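Session 6 - Work visas and the technology employer

Course pack for Employment and Public Policy. Read before the November seminar. Kosmas Panagiotou teaches both groups this term, so the notes are the same for each.

## Where we left off

Last session covered the difference between a visa and a status. A visa is a travel document: it lets a person ask for entry at a port. Status is what the person holds once admitted, and it sets how long they may stay and what work they may do. A worker can have a valid status with an expired visa in the passport. That worker may keep working but will usually need a new visa before coming back from a trip abroad.

Several people mixed the two up in the short paper. Please fix this in the revised version, as most of today's material depends on it.

## 1. Why technology firms care

Technology companies hire across borders for three main reasons. Some roles are hard to fill locally. Some staff are already employed in a foreign office and are moved to the US. And many graduates of US programs are foreign nationals who were recruited on campus while on student status.

Each route uses a different category:

| Situation | Usual category | Tied to employer? |
|---|---|---|
| New hire in a specialty occupation | H-1B | Yes |
| Transfer from a foreign office | L-1 | Yes |
| Recent graduate of a US school | F-1 with practical training | Partly |
| Canadian or Mexican professional | TN | Yes |
| Person of extraordinary ability | O-1 | Yes |

"Tied to employer" means the permission to work rests on a petition filed by a named company. If the job ends, so does the basis for the status, usually after a short grace period. An H-1B worker may move to a second employer, but the second employer has to file its own petition.

## 2. The lottery problem

The H-1B category has an annual cap. When more registrations come in than there are places, a selection is held. A firm can do everything correctly and still not get its candidate.

From a planning point of view this has some plain effects:

- Offers are made months before anyone knows if the person can start.
- Firms with foreign offices may place the candidate there first and look at an L-1 transfer after a year.
- Small firms carry more risk per hire than large ones.
- Universities and certain nonprofit research bodies are exempt from the cap and can file at any time of year.

The third point came up in discussion with the evening group. A company that registers 100 people can plan on some share of them being selected. A company that registers one person cannot plan on anything.

## 3. Case: Lorkstead

Lorkstead makes scheduling software for clinics. It has 718 employees, of whom 121 hold a temporary work status of one kind or another. It bought a smaller company, Odier, which had its own sponsored staff and kept its own records.

After the purchase, the legal team had to settle the following:

1. Did Lorkstead take over Odier's obligations under the existing petitions? If it did and the jobs stayed the same, new petitions may not be needed, but the public access files must be updated with a sworn statement.
2. Had any job changed enough to need an amended petition? A new title alone does not do it. A new set of duties may, and so may a move to a work site outside the original metropolitan area.
3. Which workers were in the middle of a green card case, and at what stage? A labor certification belongs to an employer and a job, so the successor has to show that it stands in the old employer's place.

The third item took the longest. Odier had used an outside firm, Bakalis, and part of the correspondence was held only there. In your reading, note how much of the work was finding paper. The legal tests themselves were fairly clear.

*Question to prepare:* if Lorkstead closes the Odier office and tells staff to work from home, which of the three points above are affected, and how does your answer change if a worker's home is in a different state?

## 4. Sudden changes in entry rules

Rules on entry can change quickly, by proclamation or by a change in consular practice. Firms tend to respond in the same order. They work out who is abroad now. They tell people with travel booked to check before leaving. Then they look at who is due to start and has not yet entered.

Skullalo, our second case, had 300 contractors and no single list of where they were. Contractors' immigration records were held by the staffing agencies - a common arrangement, and a reasonable one until somebody needs an answer the same afternoon. Its first message to staff went out at 4 p.m. and had to be corrected twice, because it spoke of "visa holders" when it meant people outside the country without a current visa. That is the same confusion as in the short papers.

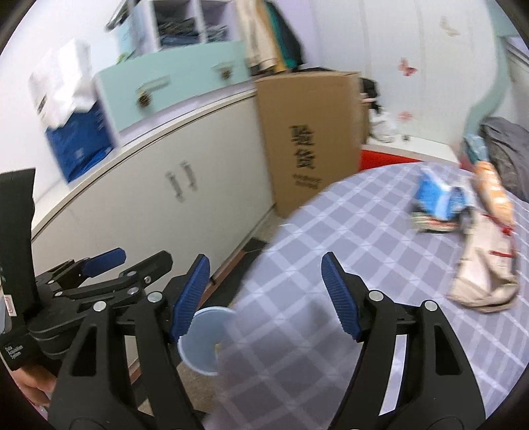 *Reading time: 5 minutes*

## 5. Arguments you should be able to state

You will be asked to put both sides, so prepare both.

**For a larger intake.** Employers say that unfilled technical posts delay projects and push work to offices overseas. They also point to founders who first came as students or employees.

**For a smaller or more selective intake.** Critics say that tying a worker to one employer weakens that worker's position on pay, and that wage levels in some filings are set too low for the area. They also say that entry-level hiring of local graduates suffers.

Some of the evidence is used by both sides. Wage data is the main case. Results differ a good deal depending on whether a study compares workers by occupation, by age, or by employer, so check this first when you read a new one.

## For next time

- Revised short paper, with the visa and status section corrected.
- One page on the Lorkstead question above. Cite the regulation, not a law firm's blog.
- Read the chapter on prevailing wage levels. Skip the appendix.

Terms to know: *petition, beneficiary, port of entry, cap-exempt, successor in interest, labor condition application, amended petition.*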